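Vollby front loader smells like a swamp, vinegar or no vinegar?

catincalazar
Posted Tuesday, 9:40 pm
Ok so my towels stink again. I've had the Vollby four years and for the last couple of months everything comes out smelling like a wet dog, even on hot. My neighbor swears by a cup of white vinegar in the drum every week. The Vollby manual says nothing about it either way. I'm on well water if that matters, and I mostly wash at 85 because my stuff is cheap and shrinks. Has anyone run vinegar long term without wrecking the door seal?

thakur_fan
Mine went through 15 gallons of the stuff over the years and the seal is fine. Just don't mix it with bleach, please! I also leave the door open all day – drives my husband nuts, but the smell went away in a week. The machine is the white one with the purple door, and it gets a wipe on Sundays. 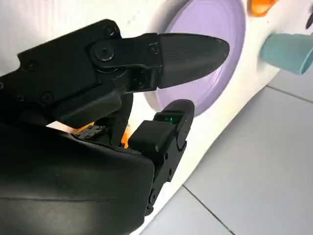
Gutwood disagrees with the vinegar, sorry. Rubber and acid don't get along, and I paid 116 bucks for a new gasket after doing it every week. Could be bad luck, but I'm not trying it twice. Clean the drain filter first, then run an empty hot cycle with washing soda.

thakur_fan
One gasket isn't proof of anything. How old was the machine?

Gutwood
Old enough, fine. Still not putting salad dressing in my washer.

urico_77
You're both skipping the detergent. Too much soap leaves gunk behind the drum and that's what stinks. I cut mine down to two tablespoons and quit fabric softener – towels are fluffier too, go figure.

catincalazar
Filter was DISGUSTING. Found a sock in there. Running the soda cycle now and I'll try less soap before I touch the vinegar.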